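Wetcombe bench notes, February, mid-afternoon
Toast again, second loaf 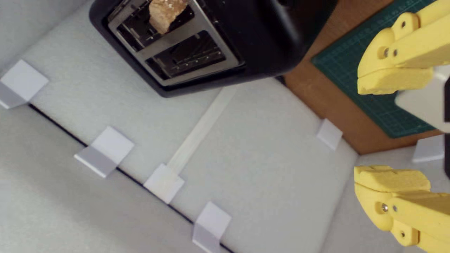 One slice in, second slot free. Black two-slot on the white board.

I had meant to write this up before lunch, but Encarnación Llorente came by with the second loaf and we got talking about crusts (she has opinions about crusts, and most of them are better than mine), so it has ended up being an afternoon entry with crumbs on it.

The question for this batch is still how even the browning is when only one slot is in use. With the Plakano loaf we always filled both, and I have a whole page of grumbles from January about one face coming out darker. The new loaf is from Saliba, a plain tin loaf, a bit closer in the crumb and quite a lot easier to slice squarely. I do like it! It also makes lovely toast, quite apart from any of this.

The slice in the photo is a light golden brown, patchy, with paler beige areas and some darker ones, and a few small white specks that I'd like someone else to have a look at. Encarnación thinks flour from the crust. I wondered about salt. We have left it at "specks" in the book for now.

I'm pleased with how the bread stands up out of the slot. The slices I cut for the Plakano batch were too short, and fishing them out with the wooden tongs knocked off half the surface I was trying to look at. Please cut the Saliba loaf to the same height as the pattern card in the drawer, and if a slice comes out wedge-shaped just eat it and cut another.

Timings: the dial is no use to anybody, so I am going by the clock. Browning setting left where it was, 243 seconds for the longer run, which is a silly number but it's what the stopwatch said the first time and I'd sooner keep to it than start a fresh column. Let the toaster stand for 9 minutes between runs. I know it's dull. Put the kettle on.

The white foam board is a great improvement on the old tray for seeing crumbs, and the matte finish doesn't glare. The steel top wants a wipe with a dry cloth before each photo all the same, and please don't use the green scourers on it. The loaf weighs around 600 g, so we should get through the week's runs on two more.

Still to do: ask Vurkton whether they can spare their colour chart, find the lid of the bread bin, and copy the January page out neatly before I forget what my own abbreviations mean. Butter is in the small fridge, left-hand shelf.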